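Household Textiles, Unit 4: Weave, Water and Drying
Course handout – Nuris Evening School, Folside
Prepared by Felicja Olszewski

Please read this before the March session. Bring your notebook and one old cotton cloth that you do not mind to cut.

1. Why the weave matters

In Unit 3 we spoke about fibers. Now we take the same cotton fiber and ask what happens when it is woven in different ways. Two cloths can have equal weight and come from the same mill, and still they behave very differently in the kitchen or on the bed.

Plain weave: each weft thread goes over one warp thread and under the next. The cloth is flat, firm and easy to iron. Most of our sheets in class are plain weave.

Twill: the weft goes over two or more threads, with a step to the side in each row. You know it from jeans by the diagonal line.

Waffle weave (also called honeycomb): some threads float over several others, and they pull the cloth into small square cells with raised edges. It has more surface than a flat cloth of the same size, and air can stay in the cells.

2. Water in cloth

Water moves into cotton in two ways. It goes between the threads, and this is quick. It also goes inside the fiber itself, and this is slow. When you wring a cloth by hand, you remove mostly the first kind. The second kind must leave by drying.

A waffle weave twisted like a rope, and a large sheet on a table

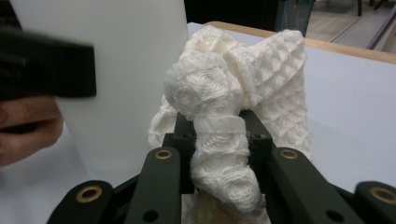
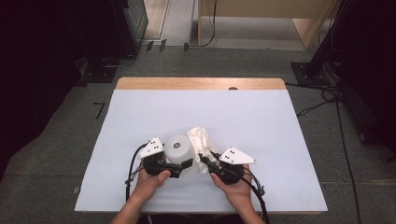 3. Shrinkage

On the loom the yarn is under tension. In the first wash the tension is released and the cloth becomes shorter, usually more in the warp direction. Waffle weave shrinks more than plain weave – the floats have room to pull together. For this reason, never cut a waffle cloth to its final size before washing.

We calculate shrinkage like this: length before minus length after, divided by length before, times 100. If your sample was 111 cm and is now 105 cm, the shrinkage is 5.4 percent.

4. Homework

Mark a square on your cloth with cotton thread, not with pen. Measure both directions, wash it warm, dry it flat and measure again. Write both results in the table on page 2 of your workbook.

Morag Pringle will collect the workbooks at the Noltdale room before class. If you have no washing machine at home, please tell her early, and she will wash your sample together with hers.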